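Cungate Community Help › Household and Recycling › Questions

Taped drink cartons and crinkly snack packets: what goes in which bin?

Asked Fri 17 November, in Household and Recycling

Hi all! I've just taken over packing the snack bags for our Saturday walking group and I'm absolutely loving it, but I've landed myself in a rubbish muddle and I'm hoping someone on here knows more than I do.

We buy most of our drinks and nibbles from the Asian grocer on Drummond Street (if you haven't been, go, the sesame biscuits are fantastic). The cartons come home with us at the end of the walk and I've been in charge of sorting the leftovers and the empties. I want to do it properly. My trouble is with the yellow cartons. There's a message up the side telling you to flatten them before disposal, in Chinese and in English, and a little green figure putting something in a bin. Great! But which bin? Ours at Grevesen flats are yellow lid for recycling and red lid for everything else, and the sticker on the yellow lid has worn off so badly you can't read a word of it.

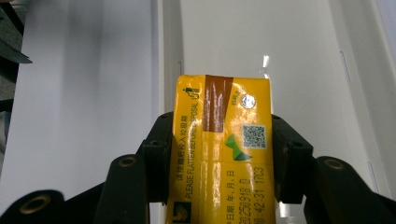

I've also been leaving the tape on, as it takes half the printing with it when I try to peel it, and I don't know if that matters. Same with the small round silver sticker. Do I need to get every scrap off? And do people rinse theirs or just squash and chuck?

Second part, sorry, this is getting long. Each walker gets a cloth bag with a drink and a couple of small packets in it. I lay everything out on the table at home on a big sheet of white paper, tray on one side and bag on the other, and it's honestly the nicest half hour of my week. The packets are the shiny crinkly sort. Can they go in with the cartons, or is there still a soft plastics drop-off anywhere near Cungate? The one at the shops was gone last time I looked. 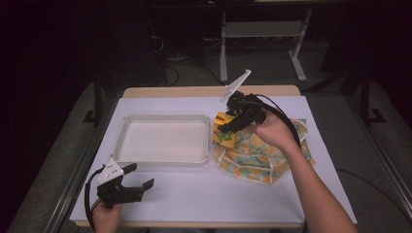
Snack packet on the cloth bag, tray to the left.

Any tips on the packing itself are welcome too! I'm still working out what order things go in so the biscuits don't end up as crumbs.

3 answers

Answer 1 (marked helpful by the asker)

What a lovely job to have! I did the same thing for a kids' footy side for two seasons and still miss it.

Cartons first. It really does depend on your council and it has changed on us before, so ring them or look at the A to Z list on their site. Ask about "liquid paperboard", that's the name they use for drink cartons, and you'll get a straight answer much quicker than if you say juice box. Some places take the lot in the yellow lid, some only want the fridge kind and won't have the long-life ones with the foil inside. The writing on the pack won't settle it for you, those instructions are written for wherever the carton was first going to be sold.

While you're on the phone, ask about the container deposit refund. Plenty of drink cartons are in it, but imported ones have to be registered and should carry the refund wording, so have a good look on all sides. And if you're taking them for a refund, DON'T flatten them. The machine wants to read the barcode. I squashed a whole bagful before I found that out, very sad drive home.

Tape: I pull off whatever comes easily and leave the rest. Quick rinse, shake, upside down on the dish rack. Straws go in the red bin.

Packets: not in the yellow lid, please, they get caught up in the sorting gear. Red bin unless the council tells you about a drop-off.

For the bags, drink at the bottom standing up, packets on top, and fold the cloth over loosely. Knot it tight and you'll have crumbs for sure. I used to line everything up in trays by type and go along with the open bags. So satisfying!

Answer 2

red bin for the lot, can't go wrong

Answer 3

Can't help with Cungate council as I'm over in Wavora, but our library has a tub for odd bits and pieces near the front door and it took soft plastics as of April. Might be worth asking if yours does the same. Take them clean and dry or they'll knock them back.

Also your paper idea is a ripper. I do my packing straight on the table and spend ages wiping up afterwards. Do you reuse the sheet or get a new one each week? I can get end rolls from the printer near me, about 2 dollars each, and they last forever.

One more thing for the cartons, check the date printed on the side when you're sorting leftovers. On a lot of imported ones it's the day they were made, so don't throw out good drinks by mistake! I nearly did.

Comment from the asker: Thank you!! I had no idea about not flattening them for the refund. Ringing the council Monday. I've been reusing the paper until it gets too creased, then it goes to my neighbour's compost.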